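Support ticket: Grollasetti countertop oven, bread stays wet at the bottom
Status: Closed
Opened: 23/11/2020
Product bought from: Trudwood online store
Category: Baking results / temperature

First message from customer

Hello. I have the Grollasetti countertop oven since May and until this month I was very satisfied. I bake flatbread and small loaves in it. Now the bread comes out brown on the top, and the bottom is pale and a little wet, like it was steamed. If I leave it longer, the top burns and the bottom is still soft.

I did not change my recipe. I use Dabbas bread flour, 300 grams of water, salt, dry yeast and one spoon of oil. The dough rises well. The problem is only in the baking, so I believe it is from the oven.

Please tell me what I should check before I send it back. The oven is heavy and I would prefer not to ship it.

Reply from support

Thank you for writing to us. Please check the following and write down what you find.
- Is the selector on "both elements" and not on "top only"?
- Which rack position do you use?
- Is there foil or a silicone mat on the tray?
- Does the lower element become red when the oven is heating?
- Do you have a separate oven thermometer? The display is not always exact.

Second message from customer

I did the checks in the evening, one after the other. I write them in order.

Check one. The selector is on both elements. I turned it to the other positions and back, and it clicks normally.

Check two. I use the middle position. I tried the lowest position with the same dough. The bottom was a little more brown but in the center it was still pale.

Check three. There is no foil. I have baking paper, the same kind as always. I also tried without paper, only with oil on the tray. The bread stuck and I could see no difference in the color.

Check four. The lower element becomes red on the left side. On the right side it stays dark. I waited until the oven said it was ready and it was still dark there. I think this is important.

Check five. I have a Vendeck thermometer, the type that stands on the rack. I set the oven to 425 F and after the signal the thermometer was showing less than 375 F. With the door closed for more time it went up slowly, but it did not arrive at 425.

I also weighed the flour again on another scale to be sure, and it was correct.

Reply from support

This is very helpful. Please unplug the oven and let it become fully cool. Then take out the crumb tray and look at the two ends of the lower element, where it goes into the wall. Sometimes the right end is not fully in the socket after cleaning. Push it gently, only by hand. Please do not use a tool. Then heat the empty oven and look again.

Third message from customer

I had in fact cleaned under the element at the beginning of the month, because cheese had fallen down from a pizza. So maybe I moved it at that time.

I pushed the right end and it went in a small distance. I felt it stop. After this I heated the oven empty and 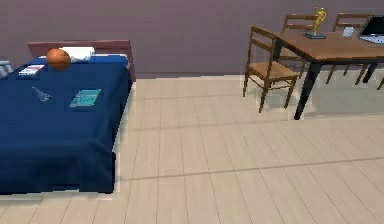
the element became red on both sides. The thermometer came to 420 F, and I am content with this.

Then I made a new dough, the same recipe. I baked one loaf for 34 minutes on the middle rack. The bottom is brown and dry, and when I knock on it the sound is hollow. I let it cool before I cut it. The inside was fully baked, also near the bottom crust. I made 2 flatbreads after that and they were good too, with dark spots on the underside like before.

One question is left. Is it dangerous that the element can move? I don't want to check it each time I bake.

Reply from support

We are glad to hear the bread is good again. The element is made to come out so that it can be replaced, and a small movement is normal. Please check it only after you clean that area, always with the plug out. If it becomes loose again without cleaning, write to us in this same ticket and we will send a new clip for the right side. It is covered by the warranty and Trudwood does not need to be involved.

Last message from customer

Thank you, this is clear. For cleaning I will now use a soft brush and not pull on anything. You can close the ticket.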